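4. Equipment planning and cost model

4.1 Scope of the purchase

The refurbishment line at Lorkham receives rack servers withdrawn from service, strips them of reusable parts and prepares the boards for resale or recycling. Processor removal is the step at which most boards are lost, as a bent contact in the socket usually costs more than the processor is worth. The planning question was therefore restricted to a single cell handling processors and memory modules, with chassis opening, cable work and drive removal left to the existing manual benches. Extending the cell to those tasks would have required a second arm and a larger floor area, and neither fell within the capital allowance for the period.

Two supply routes were compared. Under the first, Flastero would deliver the cell as a complete package, including fixtures, guarding and a service contract. Under the second, the arm would be leased from Sevent and the gripper, wrist camera and fingertips bought separately, with integration carried out by site staff. The arm payload and reach were the same in both cases, so the comparison rests on tooling, labour and downtime.

4.2 Tooling allowance

Fingertips were treated as a consumable. The fingers must close on a small part inside the socket opening with the load plate raised, and the clearance to the side arms of the plate sets an upper limit on fingertip thickness. Thinner tips wear faster. In the model each pair is replaced after 3,000 grips, and each processor is assumed to need two grips, one to lift and one to re-grip at the tray. Memory modules need one. Replacement pairs are charged at the Yordanov list price without a volume discount, as the quantities involved fall below the threshold at which a discount is offered.

Figure 4 shows the processor task for which the fingertips were specified.

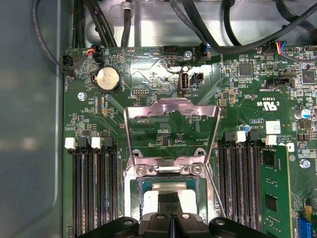

Figure 4. Gripper fingers at the processor socket, load plate open. Wrist camera view.

Bujar Dimitriou, commenting on an earlier draft of this section, objected that the tooling allowance was being given too much room. In his view the fingertips were a minor line in the budget and the fixtures were the real cost: every chassis family needs its own locating plate, and a plate that is made for one family is scrap when that family stops arriving. He asked that fixtures be written off over the expected supply of each family and not over the life of the arm.

The model was revised on this basis. Fixture cost is now assigned to a chassis family and recovered over the number of units forecast for it. Families with a forecast below 400 units are excluded from the cell and sent to the manual benches, where no fixture is needed. The forecast for the planning period gives 1,642 units in 5 families that pass the threshold. The effect of the revision is to raise the unit cost of both supply routes, and to raise it more for the package route, where the plates are made by the supplier and cannot be altered on site without affecting the service contract.

4.3 Labour and downtime

Integration labour was estimated from the hours booked on two earlier projects at the site, neither of which involved a wrist camera. A further allowance was added for camera calibration and for adjusting the approach path to each board layout. This is the least certain entry in the table. Socket position and orientation differ between families, as does the space left by the memory slots on either side, and each layout has to be taught and checked before production work begins.

Downtime was charged at the hourly rate of the manual bench that would cover for the cell. For the leased route, the agreement provides a replacement arm but no labour to refit it, and a full shift was allowed for each exchange.

4.4 Result

With fixtures recovered by family, the leased route has the lower total cost over the planning period. The ranking is sensitive to integration labour and reverses if the estimated hours are doubled. It is not sensitive to fingertip life within the range tested. The order was placed in July on the leased route, with a single set of fixtures for the largest family, and the remaining plates were held back until production figures for the first family were available.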